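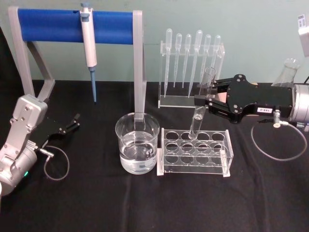 Encore un quart d'heure avant que la navette parte. Peut-être moins. Elle avait oublié sa montre dans le vestiaire, évidemment.

Le bécher d'abord. Remplir, pas trop. L'eau tremblait encore quand elle l'a posé sur le drap noir -- on lui avait dit le noir, toujours le noir, parce que sur le blanc on ne voit rien du verre. Elle n'avait jamais vu de différence. Elle avait tiré sur un pli, le pli était revenu.

Chez Nirkel on travaillait vite et on parlait peu. Chez Grovholm, avant, c'était le contraire, et au bout de 2 ans ils avaient fermé, les paillasses vendues au lot, les pipettes avec. Elle en avait gardé une. Enfin, gardé. Glissée dans la manche de son manteau un soir de décembre, la neige dehors, le gardien qui disait bonne soirée sans lever la tête. Elle ne s'en était jamais servie. Elle était dans le tiroir de la cuisine, entre les bougies et le tire-bouchon.

Celle-ci, la blanche, pendait à son portoir, l'embout bleu vers le bas. Ne pas la coucher. Jamais. On couche une pipette une fois, une seule, et on l'entend pendant des semaines.

Le téléphone, dans la poche. Elle n'a pas regardé.

Un tube dans le portoir, au fond. Vide, semblait-il. Les autres viendraient après, si le carton de Benkirane arrivait, s'il n'était pas encore parti à l'autre adresse comme la dernière fois. 900 tubes livrés à une boulangerie. La boulangère avait appelé, très polie, elle demandait si c'était pour des fleurs.

Douze trous, donc. Elle les avait dans l'œil depuis le matin, trois rangs de quatre, comme une boîte d'œufs. Sa mère rangeait les œufs la pointe en bas et personne d'autre n'avait le droit d'y toucher. Une manie. Elle avait la même avec le verre, elle s'en rendait compte maintenant, à son âge, devant un bécher.

-- Tu montes ou tu restes ?

La voix venait du couloir. Elle a répondu j'arrive, ce qui ne voulait rien dire.

Les compte-gouttes, derrière, debout dans leur support, la poire en haut. Ceux-là elle les aimait bien. Du plastique à trois sous, on presse, on lâche, ça boit. Le premier jour, à l'école, ils s'étaient arrosés avec jusqu'à ce que le prof rentre. Elle riait encore le soir dans le bus, la blouse trempée sous le manteau. Où est-ce que c'était passé tout ça. Elle ne savait pas. Dans un carton sans doute, comme le reste, livré ailleur.

Dehors le moteur de la navette. Déjà.

Le cahier. La date, 1/10/20, l'heure, tant pis pour l'heure. Essai Flutari, numéro 5. Le stylo marchait mal, elle a repassé deux fois sur le chiffre et ça a fait un pâté. Eau : oui. Tube : un. Colonne suivante, observations. Elle a écrit rien, puis elle a barré rien.

Le téléphone encore. Cette fois elle l'a sorti. Trois mots de sa mère, sans majuscule, sans point : tu viens dimache

Elle a relu. Elle a cherché ses clés, une poche, l'autre poche. Dans le couloir les pas s'éloignaient, la porte du bas a claqué, et elle tapait oui avec le pouce, debout, le manteau enfilé d'un seul bras.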